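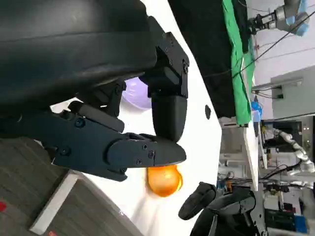
Two-handed robot learns table chores from 2000 demonstrations, but the headline score needs a closer read

TRESANO, 17 July 2022 – A research group at the Sendasico lab says it has taught a two-handed robot to handle bowls and cups on a tabletop using nothing but recorded human demonstrations and the view from small cameras mounted at the robot's wrists. The claim has been passed around a good deal since the group posted its paper. It deserves some cold water.

The method is called Naqvi. A person steers the arms through a task, the system stores what the wrist cameras saw along with how the fingers moved, and a network is trained to copy the result. None of that is new. What the group says is new is a filtering step that throws out demonstrations in which the hand hesitates near an object, on the theory that a robot trained on hesitation will hesitate too.

From 2000 recorded demonstrations, the filter kept 600. The robot trained on the smaller set did better than the one trained on all of them, according to the paper, and training took far less time.

That sounds like a strong result until you look at how it was tested. Each version of the system was given 30 tries at picking up a cup by its handle and setting it beside a bowl. Thirty tries is a thin base for a ranking. A few lucky grasps either way could close most of the gap the authors report, and the paper gives no error bars for the main chart. It does give them for a side experiment that few readers will care about.

The workspace is another sore point. The tests used a white table with brightly colored dishes, in the same room where the demonstrations were recorded. An orange cup on a white surface is about as easy a target as a camera could ask for. Kitchens have steel sinks, clear glasses and bad light, and the paper has no trials with any of them.

There is also the matter of the camera view. Mounted where they are, the wrist cameras see a lot of the hand and rather less of what the hand is reaching for. At close range the fingers can hide part of a bowl or the top of a cup. The authors treat this as a strength and say the network learns to work from partial views. Maybe so. They did not compare it with a system that also had an overhead camera, which would have been the obvious check. 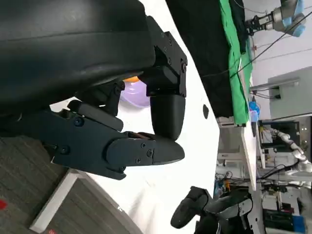
What the paper leaves out

Failed tries are sorted into only 2 groups, "missed" and "dropped." Nothing is said about whether the fingers closed on empty air, pushed the cup away or tipped it over, and those are different problems with different fixes. Readers are also left to guess how often a person had to step in and reset the arms between tries.

The filter itself has a setting that decides how long a pause counts as hesitation. The group picked one value and reported results for that value alone. If the score falls apart when the setting moves a little, the method will be hard for anyone else to use.

The lab says it will release its code and the full set of recordings in August, along with a second test on a different set of arms. A rival method, Fokus, made similar promises and its recordings have yet to appear. Until outside groups can run Naqvi on their own tables, with their own cups, the reported gain should be treated as a first result from one room.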